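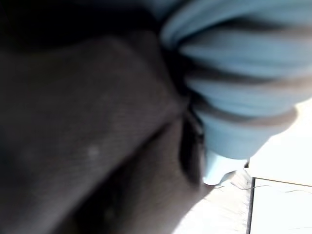
*By the Hinojosa Puzzle Page writer, for readers 8 and up*

Have you ever watched a pinball machine or a video game with a spinning prize wheel and thought, "I bet the next one is mine"? I think that every single time! So I want to tell you how the wheel picks (and why it doesn't care what I think).

Let's make up our own game and call it Prullholm. It has a wheel, and a full turn of any wheel is 360 degrees. If we cut ours into 20 equal slices, every slice gets 18 degrees. One slice has a gold star on it and the other 19 are plain gray. When the wheel is fair, each slice has the same chance, so the star should come up one time in 20 if you spin for a really, really long time.

Now, a computer game doesn't have a real wheel inside it. It has a little piece of code that makes a number, and the number decides where the picture of the wheel will stop. Usually the stopping place is already picked while the wheel is still whirling around on your screen! The spinning part is a cartoon, drawn to make you hold your breath.

I tried this at my kitchen table with slips of paper in a cereal bowl. I marked one slip with a star, mixed them up, pulled one, and put it back. My first star took 53 pulls. Fifty-three! My arm got tired and my cereal bowl got a rip in it (paper bowl, bad choice). Then I got 2 stars in a row, and I yelled so loud the dog left.
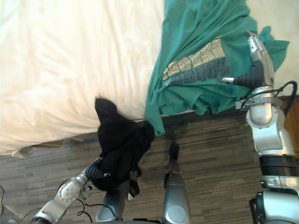

**If I've lost ten times in a row, is my turn coming up?**

The chance is the same as it was on the first spin, one in 20, because the wheel has no memory of what it did before.

Grown-ups get fooled by this too, and when real money is in the game it can cost them a lot. That's one reason money games are for adults only. Paper slips are free, so go make some, and write down how many pulls your first star takes.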